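Forum Atelier & Automatisation > Achats, budgets, devis
Sujet : Deuxième bras ou meilleures pinces ? Budget à décider

fadwa_ab
Inscrite depuis août
Posté le 28/11/23

Bonjour à tous,

Je m'appelle Fadwa Ait Brahim et je prépare le plan d'achat pour un petit atelier de recherche. Excusez mon français, ce n'est pas ma première langue, mais je relis toujours avant d'envoyer.

Nous travaillons sur la manipulation de petits objets de table : gobelets, barres, boîtes, pièces en plastique. Jusqu'à maintenant un seul poste à deux bras, avec une caméra au poignet. Pour l'année prochaine j'ai 3925 euros hors taxes, pas un centime de plus, et je dois rendre mon tableau bientôt. J'hésite entre deux chemins :

1) Acheter deux paires de doigts neufs chez Lusus, avec les supports en aluminium, et garder le reste pour les consommables.
2) Prendre un bras d'occasion chez Bellcombe, sans pince, et monter un second poste peu à peu.

Mon collègue préfère le 2. Moi je penche vers le 1, mais je n'ai pas d'argument très fort, seulement une impression. Si quelqu'un a déjà fait ce choix, je suis preneuse.

Merci d'avance.

grimaud_tech
Bonjour Fadwa. Le 1 sans hésiter. Un bras d'occasion sans pince, c'est un meuble. Tu vas payer le transport, le câble, la fixation, puis la pince que tu n'as pas comptée, et en août prochain tu auras toujours un seul poste qui marche.

Le devis Lusus, il est à combien ?

fadwa_ab
652 euros la paire, support compris, livraison en plus. Donc deux paires, cela laisse une bonne partie du budget. C'est justement ce qui fâche mon collègue : il dit que si on ne dépense pas tout, on perd le reste.

petit_couple
Ton collègue a raison sur ce point, je suis désolé. Chez nous le reliquat part toujours ailleurs. Et je ne suis pas d'accord avec grimaud : j'ai acheté un bras chez Bellcombe, il est arrivé propre, calibré, avec son boîtier. Le seul défaut était un connecteur fatigué. Un second poste change complètement l'organisation, on peut préparer l'un pendant que l'autre tourne.

grimaud_tech
Tu avais déjà une pince libre dans l'armoire, petit_couple. Tu l'as écrit dans l'autre sujet. Fadwa n'en a pas.

petit_couple
Exact, je l'avais oublié. Disons que mon avis vaut pour quelqu'un qui a une pince d'avance.

mme_volt
Bonjour, je réponds sur la méthode. Avant de choisir le matériel, listez ce qui vous fait perdre du temps. Si c'est l'attente devant le poste, il faut un second poste. Si ce sont les prises ratées, un deuxième poste vous donnera seulement deux fois plus de prises ratées.

Chez nous on a noté pendant un mois chaque arrêt sur une feuille, avec un seul mot pour la cause. C'était pénible mais la discussion de budget a duré dix minutes.

fadwa_ab
Merci mme_volt, j'aime beaucoup cette idée. Nous avons un cahier mais il est tenu de façon irrégulière. J'ai quand même relu les pages des dernières semaines. Les arrêts viennent surtout de trois causes : l'objet tourne entre les doigts, l'objet glisse, ou les deux bras se gênent au-dessus de la table. L'attente du poste, presque jamais. Nous sommes peu nombreux.

grimaud_tech
Alors la réponse est dans ton cahier.

delphis
Je mets un bémol. « Les deux bras se gênent », ce n'est pas un problème de doigts neufs. Si tu rachètes exactement la même longueur, tu auras le même problème, avec une facture. Regarde la géométrie avant de commander. Liledham fait des doigts plus étroits, moins chers, mais je n'ai jamais vu leur tenue sur du métal lisse. Admasu fait l'inverse, large et solide, et il faut de la place.

Quels objets te posent le plus de difficultés ?

fadwa_ab
Tout ce qui est brillant et mince. Une barre chromée par exemple, à tenir verticalement au-dessus d'un gobelet pendant que l'autre pince reste devant. Les quatre doigts sont alors très proches et depuis le poignet on voit surtout du noir, avec l'ouverture du gobelet entre les deux paires. 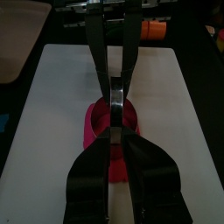 Pour cette raison je ne veux pas commander quatre doigts identiques. Mon idée maintenant serait une paire Lusus pour le bras qui tient la barre, et une paire plus étroite, peut-être Liledham, pour l'autre bras. Mais est-ce que mélanger deux marques est une mauvaise idée ? Le perçage des supports m'inquiète un peu.

delphis
Mélanger, oui, si tu demandes le plan coté avant. Demande l'entraxe des vis et l'épaisseur de la platine, par écrit. Chez Liledham on m'a envoyé le PDF le jour même. Si ça ne tombe pas en face, une plaque d'adaptation en alu se fait faire pour environ 50 euros par n'importe quel petit usineur.

petit_couple
Attention quand même, deux modèles de doigts veulent dire deux stocks de pièces de rechange. Et les données prises avec les anciens doigts, vous les gardez ? Chez nous on a dû tout refaire après un changement de pince, personne n'avait prévu les heures dans le budget.

fadwa_ab
Bonne question. Nous gardons les anciennes, mais il faudra refaire une série de comparaison. J'ajoute une ligne pour cela.

mme_volt
Ajoutez aussi les revêtements. Sur du chrome, c'est souvent la surface du doigt qui décide, pas sa forme. Nous achetons des patins adhésifs par lot de 12 et nous les changeons dès qu'ils brillent. Ce n'est presque rien dans le tableau, mais quand il n'y en a plus, tout s'arrête pour une semaine.

grimaud_tech
Pas d'accord sur « souvent ». Un patin neuf sur un doigt trop large, ça reste un doigt trop large. Mais oui, prends les patins.

fadwa_ab
Voici donc mon tableau provisoire, dites-moi si j'oublie quelque chose :

Une paire Lusus avec support : 652
Une paire étroite Liledham : devis demandé
Plaque d'adaptation : à confirmer selon le plan
Patins adhésifs : deux lots
Heures pour la série de comparaison : à chiffrer avec mon collègue
Réserve : le reste, à engager avant la clôture

Pour la réserve, je pensais à une deuxième caméra de poignet, mais je n'ai pas encore regardé les prix.

delphis
La livraison. Et la TVA, vérifie si ton enveloppe est vraiment hors taxes - j'ai vu un projet entier bloqué pour ça.

petit_couple
Pour la réserve, je mettrais plutôt un jeu de câbles et un bouton d'arrêt d'urgence de rechange. Moins joli qu'une caméra, mais c'est ça qui casse.

fadwa_ab
J'ai vérifié, c'est bien hors taxes. J'ajoute la livraison, les câbles et le bouton. Mon collègue a lu le sujet et il accepte de repousser le bras d'occasion, à condition que je demande quand même à Bellcombe leur liste pour l'été. Je reviens ici quand j'ai le plan de Liledham.

grimaud_tech
Poste le plan si tu peux, l'entraxe m'intéresse aussi.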